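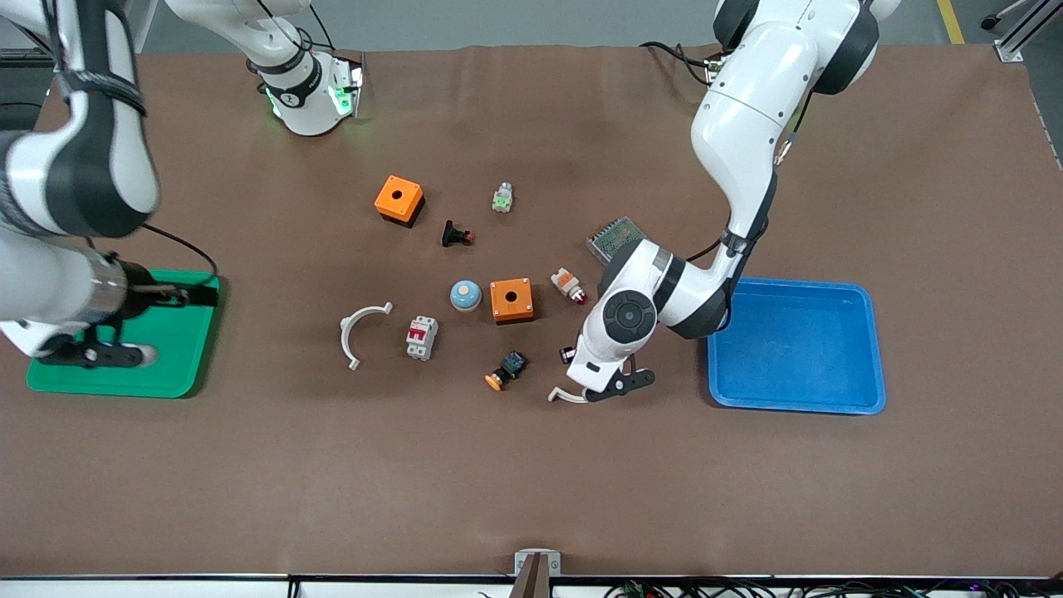
Sorting task for the spring showcase: one arm or two?

Prarnard Robotics Club boards > Student projects > Two-arm cell

hazel_greenberg
Hi all! Long post, sorry in advance, I've had my coffee. The club is doing the parts sorting project for the showcase again, and the students have to get a loose pile of electrical parts off the table and into the trays. We've got both orange boxes in the mix, the breaker, the power supply, the e-stop with the mushroom cap, that white C-shaped clip (my nemesis), and a few other odds and ends. Green tray on one side, blue on the other. My team wants each arm to own the tray on its own side and never cross the middle. I think it's a lovely simple plan and easy for a first-year to explain to a parent. Thoughts before we commit?

dzintra_o
I like simple, but I'd argue against this one. The parts sit in the middle, so both arms want the same patch of table all the time. Last year our team did the strict halves thing and spent most of February chasing near misses at the wrists. Let one arm do all the picking first, get that boring and reliable, and then add the second.

honeylyn.javier
Oh, I disagree with Dzintra, and she knows I say it with love :) If you start with one arm the kids write everything as if there is only one arm, and then you're rewriting the whole program in the last 5 meetings. We had 1,376 lines by the end and I'd guess half of it was patching over that choice. Start with two, slow them way down, and give the middle a simple "taken" flag so only one arm may go in at a time.

dzintra_o
A flag means one arm is always waiting, so you've built my version with extra steps! But fine, I'll grant you the rewriting was painful.

erica_sales
Jumping in from the Treltness team. Whichever way you go, please look at the clip and the little push button before you worry about the arms. A boxy part is forgiving. The button on its side rolled away from our fingers over and over, and we ended up closing the gripper partway before going down, which helped a lot. For the clip we grab across the back of the C and leave the open side alone.

hazel_greenberg
Érica, thank you, that's going straight on the whiteboard! Did you sort by size or by type?

erica_sales
By type. Boxes and the power supply in one tray, everything with a button, light or lever in the other. The judges liked that the students could say it in one sentence.

honeylyn.javier
Stealing that. Hazel, we run until 7 if your group wants to come try the flag idea on our cell. Bring the clip.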